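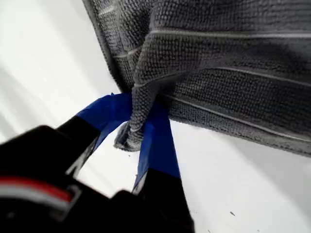 We use cookies to remember your settings. Accept | Manage

Trying to identify an old screwball comedy
2 min read

Radoslava Gajdoš
I saw this on TV in August, late at night, and missed the first part. Black and white, American, I would guess 1930s. A department store heiress takes a job at her own family's store under a false name, and a floorwalker falls for her. They get stuck overnight in a train station with a goose in a crate. The channel guide only said "Classic Feature." I've been through two lists of heiress comedies and none of them mention the goose. Does anyone know the title?

Stekulel
Sounds like My Man Godfrey.

Antwi
It isn't My Man Godfrey. There's no store in that one and the man is a butler.
I can't give you a title, but I can tell you how I found one like this. Write to the station and ask for the program log. Give them the hour you were watching. Mine answered in 4 days. If they won't help, try a library that keeps old trade papers, because the reviews usually gave the whole plot. Also check the running time. A lot of the cheaper comedies ran just over an hour, and if yours finished early it was probably a second feature, so the big lists will skip it.
Do you remember any faces? Even the store manager or the station agent would help. The same supporting players turn up in dozens of these.

Halley
Was the goose alive? I remember one with a duck, but that was on a boat.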